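What the small kitchen costs

When a company plans its first robot, the conversation usually begins with the arm. How strong is it, how far can it reach, what is the price. At Stokum, a maker of prepared meals, it began in the same way, and the first budget had one big number at the top and almost nothing under it. By December that budget was already written again two times.

The plan was modest. Stokum wanted a machine that could help in a test kitchen: take vegetables from a tray, put them on a plate, open and close a microwave. For such work the arm must be taught, and for the teaching somebody must first do the same movements by hand, many times, with a gripper of the same type. The company asked two suppliers, Pikisau and Koivisto, for offers. The offers looked very different, but after some days of reading the planners understood that they described nearly the same thing. One price included the hand-held grippers and the training for staff, the other put them on a separate page.

My advice to any buyer is to ask for that separate page first. Stokum set aside 3000 euros for hand-held grippers and another 3000 for the hours of the people who use them. The second sum was gone sooner than the first. Spare fingertip pads were in no offer at all, and they had to be ordered later with a delivery cost that made everybody a little angry. 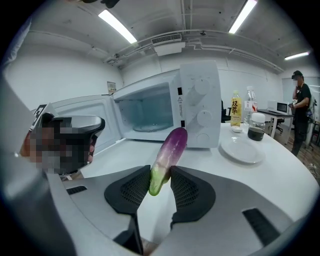 PLANNING AND BUDGET

An eggplant is a good test object for a buyer. It is smooth and shiny, no two have the same shape, and the shop around the corner sells it. If a gripper with mesh-textured pads can hold a small one upright near an open microwave, the supplier has something to show. Ask to see it with your own vegetables and your own plates.

The room must be in the budget too. Stokum paid 2000 euros for counters, sockets and used kitchen machines, and this was perhaps the best money in the project. A microwave with two simple dials is easier to plan for than one with a touch panel, and a second oven of another model is useful when you want to know if the robot has learned the task or only the one door.

For software the company chose Sorari, on a licence for 20 recording places. It was too many. A smaller licence would be enough for the first year, and the supplier agreed to change it at the next renewal - but only after a long exchange of letters.

The order for the arm itself is still open. Both offers are valid until 14th February, and Stokum has asked each supplier to add a line for repairs.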